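Chapter 6
Comparing Grippers Under Equal Conditions

A gripper that performs well in one laboratory may disappoint in the next. Often the part itself has not changed. The table is a different height, the camera has been mounted at another angle, or the controller closes the fingers a little sooner. Before two designs can be ranked, the reader must know which of these conditions were held fixed and which were allowed to vary. This chapter sets out a procedure for doing so, beginning with parallel linkage grippers of the two-finger type and working first in simulation.
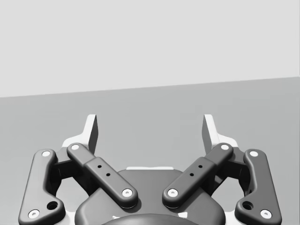 NIRNESS, January 22, 2022

The opening case is taken from the Gratov comparison, which Ikechukwu Shehu and Marianna Stępień planned as a teaching exercise and later extended into a full study. Its purpose was to establish whether a change of controller could be told apart from a change of fingertip. Two controllers, named Cieślak and Loltier in the study records, were run with the same gripper model. Each was given 50 trials for every starting position, and the complete set came to 3102 trials. Of these, 3000 were kept for analysis. The remainder had been run with an incorrect friction setting and were withdrawn before any results were read.

Shehu and Stępień fixed the open position of the fingers at the start of every trial. A controller that begins with its fingers partly closed has a shorter distance to travel, and its closing time will look better than it should. They also required that the view from the wrist be recorded separately from the view of the whole table. Contact is usually judged from the first, while errors of approach are easier to find in the second.
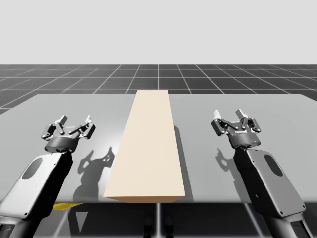 The study then turned to work with two arms. Here the choice of object matters a great deal. A long block can be approached from both sides, and a small difference in timing between the arms will tend to turn it. Students should therefore record the pose of the block at first contact by each gripper, as well as its final pose. In the Gratov records, 136 trials were marked for review on this point alone, and Section 6.4 returns to them.

Three terms are used throughout the chapter. The opening is the distance between the inner faces of the fingertips. The approach is the path of the wrist up to first contact. The hold is the period during which both fingertips bear on the object. Readers who have used other definitions in earlier courses should convert their notes before attempting the exercises.

Section 6.1 deals with the choice of starting positions.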